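Speaker notes: Can machines do the chores yet?
Fraser Hepburn, afternoon session, 30 minutes with questions

Opening. Ask who folded laundry this week. Wait for hands. Then ask who would pay a machine to do it. Keep it short, go straight to the pictures.
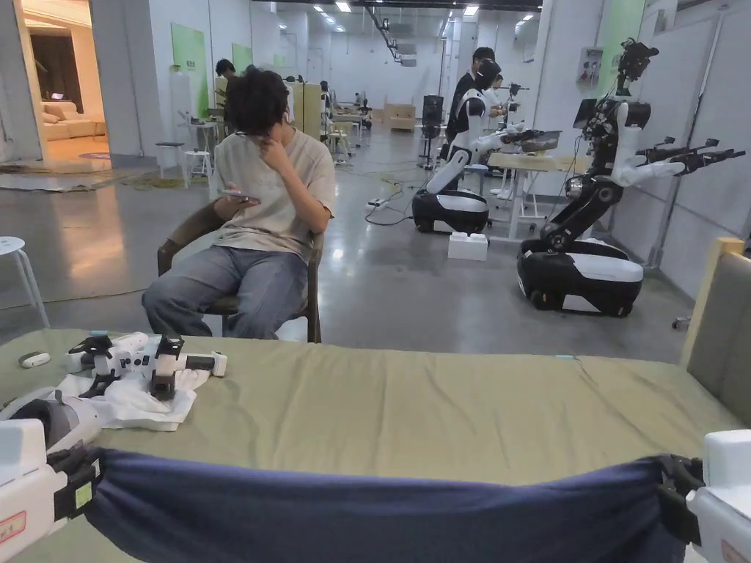

Blue cloth, one gripper on each side.
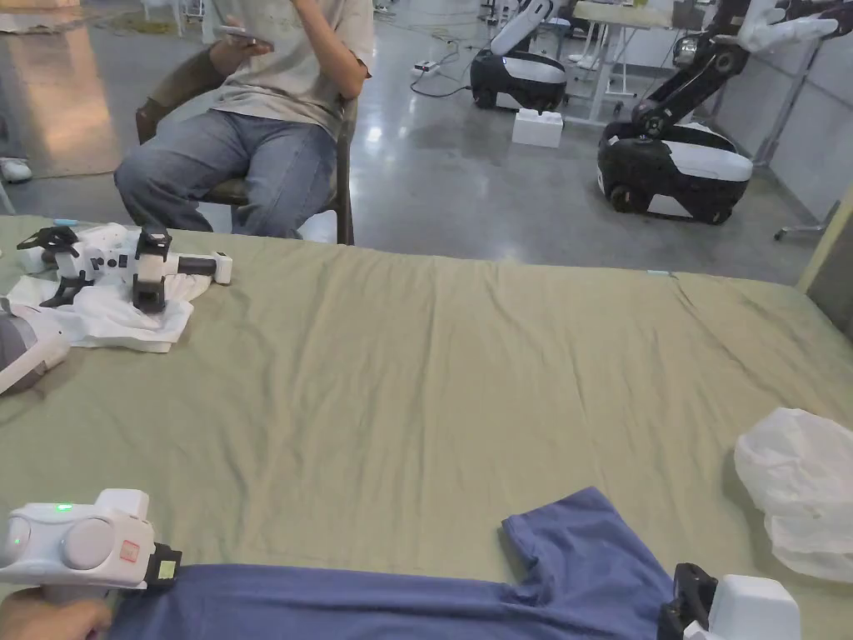
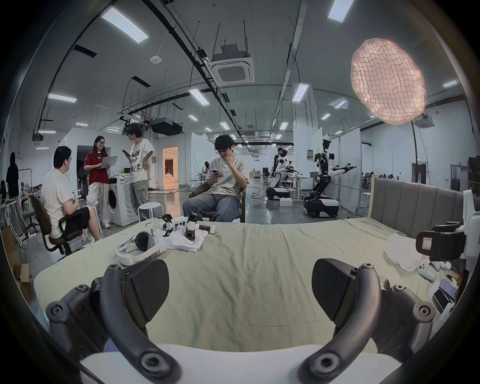

Main point one. Cloth is hard. A box has the same shape every time you pick it up. A shirt does not. The machine has to find an edge, get hold of it, and keep track of the rest while it moves. People do this by feel. Most grippers have very little feel.

Main point two. Somebody has to show the machine how. You can do the job yourself with grippers in your hands, or you can drive the robot from a headset. Hand-held is quicker to learn. The headset gives you the robot's own reach and limits. Ebenezer Amoah will argue for the headset if asked. Let him.

Main point three. Shop floor against home. The Gillano trial ran tray loading for 9 hours with one operator on call. Same trays, same table height, same light. Say plainly that this counts as working. Then the Sowah trial: 4 apartments, towels and T-shirts. Towels went fine. T-shirts needed a person to step in far too often, mostly at the sleeves.

(Skip Adunon if running late. It makes the same point with dishes.)

Cost. Do not quote a price for the Wuruseck arm, they are changing it in April. Say only that it is still more than a family would spend on a washer and dryer together.

My answer to the title: in a shop, yes, for some jobs. At home, a few jobs with a person nearby. Putting away a full basket of mixed clothes, no.

Questions. Likely ones: safety around kids, noise, who fixes it. For repairs, refer them to Ebenezer.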